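When Pallow Squeezed Too Hard

Have you ever tried to tie your shoes while wearing thick woolly gloves? It's very fiddly, because you can't feel the lace properly. Well, that is what life is like for a robot nearly all the time, and it is a big part of the reason why a robot called Pallow got itself into such a muddle one September.

Pallow was learning to lace shoes in a workshop run by an engineer called Treasa Doherty. It had already managed 69 tries without any trouble, and everyone was rather pleased with it. Then, on the next try, it took hold of the lace, began to pull, and simply wouldn't let go! The lace went tighter and tighter, the shoe came sliding along after it, and Treasa had to reach over and press the stop button.

So what had gone wrong? To find out, we need to know a little bit about robot fingers.

A robot's gripper usually has no skin, and no nerves like the ones in your own fingertips. It has a motor that pushes the fingers together, and a computer that sends the motor a number. On Pallow the number goes from 0, which means wide open, all the way up to 255, which means squeeze as hard as you can. A lace needs only 30.

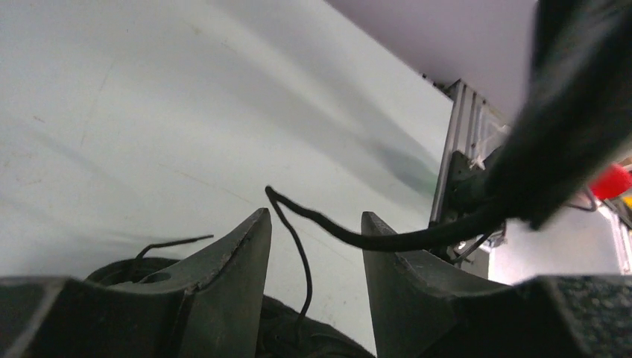

Can a robot tell when it is squeezing too hard?
Only if somebody has given it a way to find out. Many robots measure how hard their motors are working, and if a motor is straining, the computer can tell it to ease off. If that measurement goes missing, the robot just carries on with the last thing it was told to do.

And going missing is just what Pallow's measurement had done. Treasa spent a whole afternoon hunting for the fault, and at last she found a plug that had wriggled loose inside the arm, a tiny bit more each time the arm moved. The messages saying "that's tight enough" never got as far as the computer. The computer heard nothing at all, and took the silence to mean that everything was fine (which is a bit like thinking your little brother must be behaving himself because he's gone quiet). 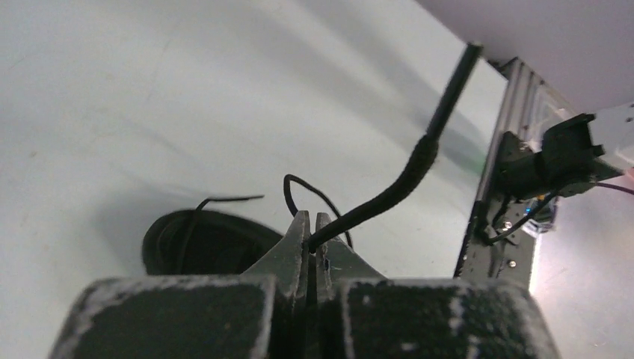

Holding a shoelace by its woven cord, between two narrow fingertips.

Mending the plug was the easy part, and took five minutes. Treasa also changed the program, so that now, if the messages stop coming, Pallow stops moving and waits for a person to come and look. Engineers call this "failing safe". You'll find the same idea in lots of lawnmowers, which switch off when you let go of the handle.

If you ever visit a workshop with a robot in it, stay behind the line on the floor, even when the robot is keeping perfectly still. It might only be waiting for its next instruction. And do ask somebody to show you where the stop button is! It's usually big and red, and most engineers are very happy to point it out.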